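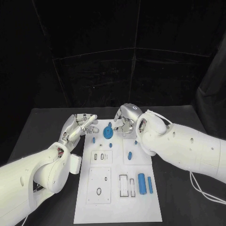

Lindalva Fontes
Customer Guides, Brondetti Home Furniture

Section 2: Getting ready to build your Cirnthorpe bookcase

Welcome back, and well done for getting the box up the stairs! Before you reach for the screwdriver, do give yourself a little while to unpack and lay everything out. I have put together more of these bookcases than I care to admit, and the pleasant ones all began with a tidy floor and a cup of tea well out of elbow range.

1. Open the carton along the side marked with the arrow. Please don't slit it down the middle, as the back panel lies directly under the card.

2. Lift out the two side panels first — they are the heaviest — and lean them against a wall on a folded blanket.

3. Slide out the shelves. The fixed shelf has holes drilled in both ends, while the 4 adjustable shelves have none.

4. Check the letter stamped on each panel against the list inside the front cover.

CAUTION: The side panels can slip on a polished floor. Keep children and pets in another room until the panels are lying flat.

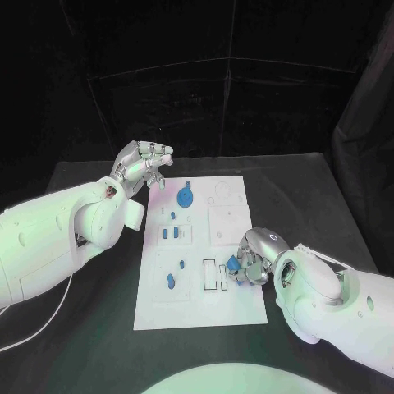
The fittings come in one bag, with the shelf pins, cam locks and dowels all mixed together, I'm afraid, so the next job is sorting them. Tip them into the lid of the box or on to a large tray, and never straight on to the carpet. It helps a great deal to work on a surface of a different shade from whatever you're sorting on: the white board shows up beautifully on that dark grey tabletop, and a pale tray on a dark table will do the same for you. If your table is pale, a dark towel underneath is just as good.

5. Put the dowels in one heap, the cam locks in another and the shelf pins in a saucer.

6. Push a dowel gently into each hole marked D. It should go in with thumb pressure. If it won't, try another dowel before you think of the mallet.

NOTE: Bookcases in the Honorato oak finish have a longer wall bracket, packed separately in a paper sleeve. Leave it in the sleeve until Section 5.

If anything is missing, ring us before you start building, with the letter of the panel or the name of the fitting to hand. Otherwise, turn over to Section 3 and we'll join the fixed shelf to the sides.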